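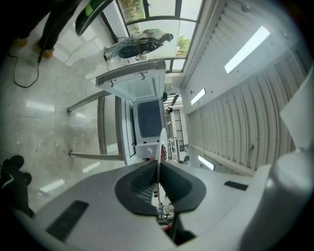

**Is the Proltville appliance room ready to open?**

It will be ready by the end of September, provided the second table arrives and we settle what to do about sockets.

## Where things stand

The grant was for £1000, and £960 of it is spent. The remaining £40 is being looked after with a care I wish I had shown the first £900.

**Floor.** Finished. The white tiles with grey veining are down and grouted, and they are very shiny. They make the room look like the lobby of a hotel none of us could afford, and they show every footprint from the door to the far wall. I had asked for "something plain and practical". The supplier, Durrani, had these left over from a larger job and let us have them at the price of the plain ones, so I stopped asking. We mop at 5 p.m. and again whenever somebody important is due.

**Tables.** The first Etley table is in use. It has grey metal legs, a pale grey top, and small feet that sit flat on the tiles, which took an afternoon with a spirit level and some language. The second is on order. Until it comes, the people using the room take turns, and have discovered how strongly they feel about turns.

**Appliances.** We planned for 6 and have four. All were tested for electrical safety before they came in. The white one with the hinged lid is the most popular thing in the room, mainly because people like opening it. I have asked that the lid be closed again afterwards. This request is under consideration by the users and I don't expect a decision soon.

The remaining two appliances are with Tulero, who promised them in June and have since promised them twice more. I ring every morning. We are on first-name terms.

## Problems

Cable on the floor is the main one. The sockets are all on one side of the room and the table needs to be on the other, so we are relying on extension leads. Cable covers would cost £38. I would like to buy them and report a closing balance of £2, unless you object.

Storage is the other. The bid included a cupboard. The cupboard was the first thing I cut when the delivery charges came in, and I have thought about it most days since.

## Before the end of September

- Cable covers bought and stuck down
- Second table assembled, ideally with all its bolts
- Last two appliances collected from Tulero, by me, in person, if it comes to that
- Instruction sheets printed large enough to read without glasses

Receipts are in the blue folder, apart from the one for grout, which I am still looking for.

Khurram Swati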